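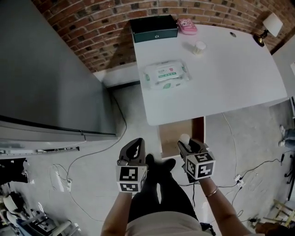
Kenji dice que paremos en 1385, que con eso el modelo de Purkeo ya aprende lo del cajón y lo demás es repetir por repetir. Yo le digo que no. Faltan variantes, faltan fallos recuperados, faltan agarres feos. Discusión de media mañana, sin acuerdo.

24 de octubre de 2021. Escribo rápido, me quedan diez minutos.

Tarea de hoy: cajón abierto, objeto blanco redondo, pinza derecha. La izquierda acompaña. Parece una tontería hasta que lo haces seguido. Se me van los hombros. Nueve episodios a la basura antes del café, perdía el seguimiento de los marcadores cada vez que giraba la muñeca demasiado. Apuntar: girar menos, o girar mas despacio.

Luego 17 buenos del tirón. Contenta.

Lo que no sé es si mover las cosas de la mesa entre toma y toma. La caja verde, las toallitas, el estuche rosa. En Vutidberg lo cambian todo, aquí según el día. Si lo dejo siempre igual, el modelo se aprende la mesa y no el cajón. Preguntar a Abeysekara, que contesta cuando quiere.

El objetivo del contrato son 2776. Eso Kenji lo sabe perfectamente, por cierto.

Pendiente: subir lo de la tarde, etiquetar los fallos (no borarlos!!), cargar baterías. Cenar algo. Mañana otra vez cajón, pero cerrando.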